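The Basket from Sulstead

My sister-in-law swore the basket came from Sulstead, where they have woven them by hand since forever. I have been to Sulstead. They have a gas station and a store that sells baskets, and I never once saw a person weaving.

Still, it was on the table when I got in on Saturday, and so was the argument. She wanted it for the raffle in Flerdale at 32 dollars. I said eight. The man from Ghumman, who had come to see the table and stayed for the coffee, said a basket was worth whatever you could get to land in it.

"Such as what?" I said.

"A tennis ball," he said, as if that settled prices.

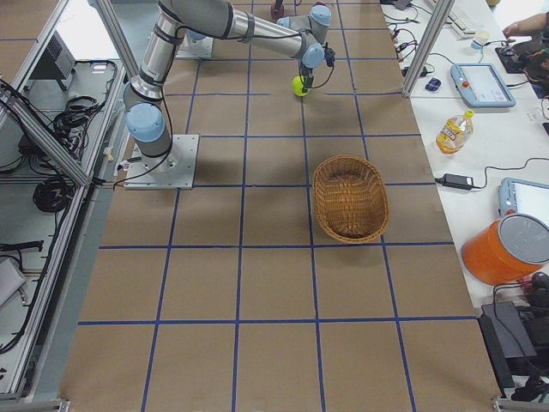
Squares

The blue tape was supposed to make it fair. Each square away from the basket was worth more, according to rules he kept in his head, and the rules had a way of moving when he was behind. I asked to see them written down. He said they did it this way in Movdale.

I have doubts about Movdale – it comes up whenever somebody is losing.

"Are you playing or not?" my sister-in-law asked.

I said I would play for the basket, at eight dollars, and that I wanted to check the bottom of it first. She handed it over. I turned it upside down and looked for a sticker.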